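Zollov opens its practice kit to everyone

I've had a soft spot for Zollov ever since they let me loose on an early version of their arm software (I crashed it twice before lunch, sorry again), so I was chuffed to hear that the practice kit is finally on general sale this July. Until now you could only get it through a college or a training centre. From this month anyone can sign up, and the first 7 days cost nothing.

The kit is called Hunia and it lives entirely on your computer. You get a simulated arm, a table and a set of coloured blocks, and you write short programs to move things about. There are 70 tasks in the pack, starting with simple reaching and working up to stacking and sorting, and you can put the blocks wherever you fancy before you press go. 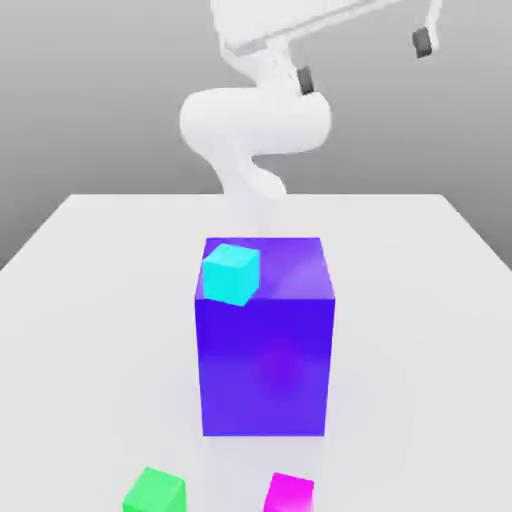

Software and kits

I've been playing with one of the layouts, a little cyan cube up on top of a tall purple block, with a green one and a magenta one down on the table. It looks dead easy! My first go at a program for it took me most of an evening, mostly down to me mixing up my heights, and I still enjoyed myself far more than I did with the old Paterson course, where you read for two chapters before anything moves.

A home licence is £70 a year, and clubs and schools pay £200 for as many seats as they like, which seems very fair to me. My one grumble is the help pages. They're thin in places, and the search box kept sending me back to the front page.

Zollov will be showing Hunia at the Venwood makers' fair later in the month, doors at 2 in the afternoon. I'll be there with my laptop and a long list of questions about grip settings.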